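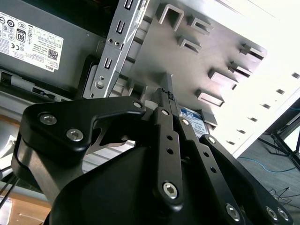
Well friends, the vote in Dratwood finally went through last night, and Szymon Laskowska is out as council speaker after 483 days in the chair. I stayed up way too late for it!

Oliwia Walczak takes over until the new election in July. She was gracious about it, I thought - thanked everybody, even the folks who'd been hollering at her.

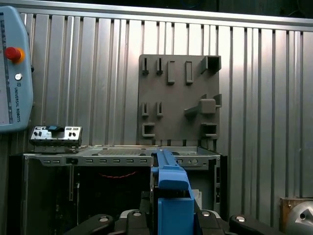 The budget still has to pass before then, and two members say they'll sit it out. I'll be at Monday's session with my thermos, so send me your questions.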